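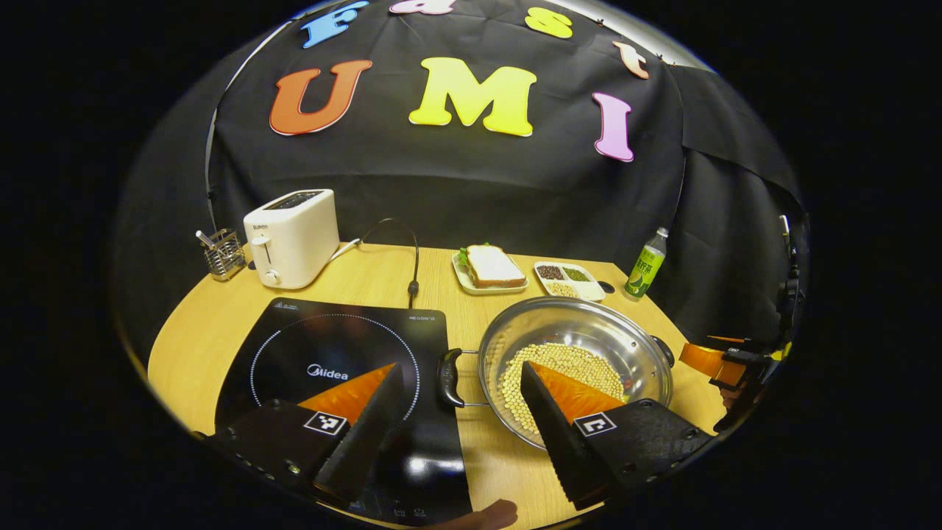

The slow travel pitch, one year in

Every newsletter in this corner of the internet has spent the past year telling you to travel slowly. Stay longer, see less, shop at the market, learn the baker's name. I have passed on some of this advice myself, so I figured I owed readers a report on how it went when I tried it with my own money.

The short version is that slow travel is a decent idea with a very pushy sales department.

I picked Viston because three different people had written me about it, and all three used the word "unspoiled." I now treat that word the way I treat "cozy" in an apartment listing. Viston is a harbor town with a ferry dock, a hill, a closed cannery and a main street that smells like diesel until the morning boat leaves. I liked it quite a bit. It is as spoiled as anyplace else with a gift shop that sells the same fridge magnet in four colors.

The booking went through Trornura, one of the newer outfits that put you in an apartment with a kitchen and then add what they call a "local rhythm." You pay for the apartment. You also pay for the rhythm, and the rhythm costs more than I expected. Mine included a welcome walk, a bread morning, a bay crossing and something called an unhurried evening, which was a dinner reservation.

I want to be fair to the welcome walk. It was led by I-seul Cha, who moved to Viston from the city, used to work in freight, and knows a lot about which buildings flood. She did not tell us a single legend. When a man in our group asked whether the lighthouse was haunted, she said it was automated. She showed us the water marks on the old customs house and explained why the fish auction moved to the other side of the harbor, and I would have paid for that walk by itself without complaint. It cannot be bought by itself. I asked.

The bread morning I could have skipped. We stood in a bakery while a person who clearly had other things to do let us press our thumbs into dough. Then we were sold the bread.

What the brochures say about time

The central promise of all this is that if you stay put, a place will open up to you. Trornura's welcome booklet says it on the first page and again on the back. I stayed put in June, with decent weather, and I will tell you what opened up: the hardware store, because I needed an adapter; the laundromat, because I needed clean socks; and a bench above the ferry dock where a retired pilot talked to me about tides until his wife came to get him.

Those were good things. The pilot was the best part of the trip. But I've met people on benches during two-night stopovers, and I've spent long stays in towns where no one said more to me than the price of a coffee. I don't think the length of the stay did it. I think it was the bench, which faces the only thing going on in Viston before noon.

The people selling long stays have a clear interest in telling you that short ones don't count. An apartment that turns over less often costs less to clean. That's fine, it's a business, but I'd take the philosophy more seriously if it came without a minimum booking.

The train question

Slow travel people are also train people, and I went by rail because it would have been hypocritical not to. The line from the coast junction up to Viston is called the Letura, after the river it follows, and you will see it on a lot of lists of great rail journeys. It does follow the river. It also follows the back of a gravel works for a good long stretch, and the side with the view depends on which direction the cars were coupled that day. The seat map can't tell you. The conductor couldn't tell me either until we'd left.

My seat was on the gravel side. There was a family across the aisle with the river, asleep.

The train was late, too. I mention it only because the lists never do. If you have a connection to make at the junction, take the early one and read a book on the platform. The station café closes at 2 and does not care what time your train comes in. There's a vending machine with peanuts and one kind of soda.

Would I ride it again? Yes, going the other way, in a different seat, with a sandwich.

The crossing to Tak

Tak is the island you can see from the bench, and the bay crossing is the item in the package that Trornura leans on hardest. The booklet calls it "a journey out of time." It takes 25 minutes on the regular public ferry. You sit on the same orange seats as everybody else, next to people bringing home paint and dog food. Trornura hands you the ticket in a small cloth envelope.

Out of curiosity I bought my own return crossing at the window on another morning to see whether I'd missed some special arrangement. I hadn't. Same boat, same seats, no envelope.

Tak itself deserves better than the marketing it gets. There's a footpath that goes all the way around, mostly level, with one rough section on the north side where the path has slid and you have to go up through the sheep pasture and back down. Wear real shoes. The gate latches are stiff. The wind on that side is steady enough that I gave up on my hat and carried it. I saw seals, or at least I saw gray shapes that a woman with much better binoculars told me were seals, and I'm inclined to believe her.

The path is marked with white posts that go missing where you'd want them most. I got turned around near the pasture and spent a while on the wrong side of a wall, which improved my day more than the bread did. Lunch on the island is one place, the counter behind the dock, and you should order the fish soup. The fries had been sitting.

If you go, skip the first boat. It's full of groups who all walk the path in the same direction. The next one gives you the north side almost to yourself, and there is a later boat back than the one most visitors take.

What I'd pay for

I keep getting asked whether the package is worth it, so I went back through my receipts. If you rent an apartment in Viston directly, buy your own ferry ticket and sit on the bench, you'll save a little over 100 dollars compared with what I paid, and the only thing you'll really lose is the walk. I've written to Trornura to suggest they sell the walk separately. They replied that the elements are "designed to be experienced as a whole." I have had that same answer from a cruise line, a ski resort and a man selling knives.

I did ask I-seul Cha whether she takes private bookings in her off hours. Her contract says no. She said this in a way that made me think it had come up before.

As for the apartment, the bed was firm, the shower took its time, and the window over the sink looked onto a wall with a very nice vine on it. The listing had said "garden view." I've seen worse lies. The kitchen got more use than I expected, mainly eggs and toast — the restaurants in Viston are fine, but there are 2 of them open in the evening outside high season, and the menus overlap a lot.

I'm not against staying longer in fewer places. I'll probably do it again, since I'm getting older and I hate packing. I just don't believe it makes me a better class of visitor than the couple I met on the ferry who had one afternoon, walked the whole path, ate the soup and were on the evening train. They'd gotten the river side both ways.

Next issue: a reader wants to know whether travel insurance ever pays out for a missed ferry. I've started making calls, and so far I've mostly been on hold.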